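Re: sorting the junk drawer, bin or divided organizer?

asanka_p
Team organizer. One big bin = you dig for everything. Got a gray plastic one with the little cells after Friday's cleanout, cant go back

sodeck439
disagree. cells fill up with one thing each and then what. bin wins, toss it in, done 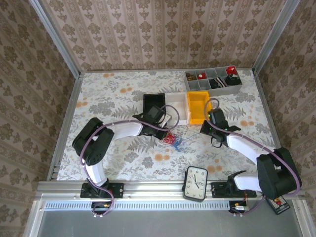
gray organizer at the back right, yellow bin, flat black tray

rodica_h
Why not both? Small stuff in the cells, big stuff in the bin. Tray for whatever you havent decided on. Also love that fern cloth

sodeck439
tray just turns into a second junk drawer lol

asanka_p
mine did, took maybe 10 days. still keeping teh organizer

rodica_h
ok but where's the cloth from, need one for my kitchen table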